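How I sort a big muddle of little plastic toy bits

My sister dropped off a carrier bag of plastic toy pieces at the end of October and it sat under our stairs until spring, because every time I opened it I felt tired. If you've got children, or nieces and nephews who visit, you'll have a bag like it. Bits of sets, bits of other bits, something sticky. I've now done four of these bags (two of ours, hers, and one from the charity shop) and I've got a way of going about it that I quite enjoy!

You don't need much. A table you can wipe, a couple of tubs or bins, an old tea towel and a washing-up bowl. I bought a set of stacking tubs from Stesgate when I started and they were fine, but ice cream tubs do the job just as well. Please don't buy anything fancy until you know how much you're keeping.

First, clear the table completely. A plain pale top is best, as small dark pieces vanish on a patterned cloth, and so do see-through ones on wood. Something round the sides helps no end too. Before I had that I spent half my life under the radiator with a torch.

Then tip the lot out and spread it with the flat of your hand. Don't start picking yet! Push it about until it's more or less one layer and you can see what you've got. Put your tubs at the back, where your elbows won't catch them, and keep the front of the table clear for working in.

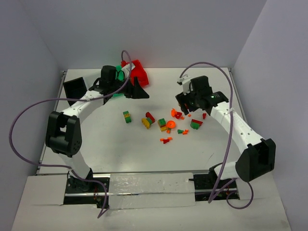

Toy pieces spread out on the white top, black bin and green container at the back.

Now for the first pass, and this one is quick. Take out everything that isn't a toy. In my sister's bag that was hair bobbles, a dried-up felt tip, a button and 2 pounds in change, which I kept. Rubbish goes straight in the kitchen bin or you'll only end up sorting it again.

Second pass, pull out anything broken. I used to save cracked pieces thinking I'd glue them, and I never glued a single one. Sharp edges go, chewed bits go.

After that you can sort properly. Everyone wants to do it by colour, me included, and it does look lovely for an afternoon. But my friend Irena Tokarz, who has been at this much longer than me, told me to sort by size or by kind, and she was right (annoyingly). Children look for "the long one" or "a wheel". They'll find a red one in a mixed tub in no time, but a tiny one in a tub full of red takes ages.

Work from one side of the heap to the other and go for the biggest pieces first. The pile shrinks fast that way and it cheers you up. Leave the really small ones till last and sweep them into a tub with the edge of a postcard.

Washing comes at the end, when you know what's staying. Warm water, a squirt of washing-up liquid, ten minutes' soak, then out on the tea towel overnight. Anything with a battery or a sticker stays out of the bowl and gets a wipe with a damp cloth.

Labels on the tubs if you like. Mine say BIG, LITTLE and ODD, and ODD is always the fullest.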